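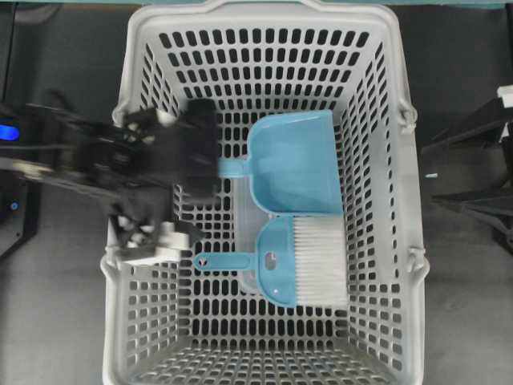 Section 4. Cleaning and care of the Ondrejka floor covering

Please read this section before you clean the floor for the first time. The covering needs two days after laying before any water may touch it. If your floor was laid in August or in another hot month, keep the windows a little open during these days, but do not let strong sun fall on the seams.

4.1 Daily cleaning

1. Remove shoes and small furniture from the room. Lift the furniture, do not pull it.
2. Sweep from the wall with the window toward the door. Use a soft brush. A hard brush makes fine lines in the top layer, and these lines cannot be repaired.
3. Collect the dust in small amounts. Hold the dustpan flat, with the front lip touching the floor, and do not press it down.
4. Check the corners and the space behind the door. Sand is the biggest enemy of this floor, more than water.

Note: A vacuum cleaner is allowed if the rotating brush is switched off.

4.2 Wet cleaning

Wet cleaning is needed every second week in a normal home. In an entrance hall it can be every week.

1. Sweep first, as in 4.1. Never put a wet cloth on a dusty floor.
2. Fill a bucket with lukewarm water. Add one cap of the Wotholm neutral cleaner. Two caps do not clean better -- they leave a gray film which must be washed away again.
3. Squeeze the cloth until it does not drip.
4. Wipe along the boards and not across them.
5. Change the water when you cannot see the bottom of the bucket anymore.
6. Let the floor dry by itself. Do not walk on it with socks during this time.

CAUTION: Do not use steam cleaners. The heat opens the glue of the seams, and the guarantee is then lost.

CAUTION: Do not mix the neutral cleaner with bleach or vinegar.
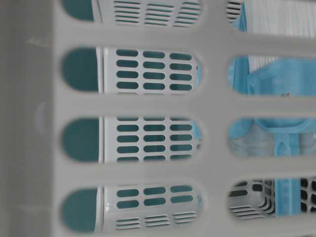 4.3 Storing your cleaning tools

Rinse the brush and the dustpan after use and let them dry in a place with moving air. A closed cupboard is not good for this. If you keep the tools in a basket, choose one with openings in the sides and in the bottom, and do not stand it on the new covering while water still comes out of it.

Check the hairs of the brush for small stones before you use it again.

4.4 Stains

Coffee, juice: wipe with a damp cloth the same day.
Candle wax: let it become hard, then lift it with a plastic card.
Shoe marks: rub softly with a dry white cloth. Colored cloths can give their color to the floor.
Ink: use the stain remover Wotholm 526. Try it first in a place under the furniture -- wait one hour and look if the shine has changed.

4.5 When to contact us

If a seam is open or a board has lifted, please stop the wet cleaning and write to our Clultport office. Questions about cleaning are answered by Marites Aquino, and guarantee questions by Lụa Ung. Please write the batch number from the carton label in your message, and add the name of the shop where you bought the floor.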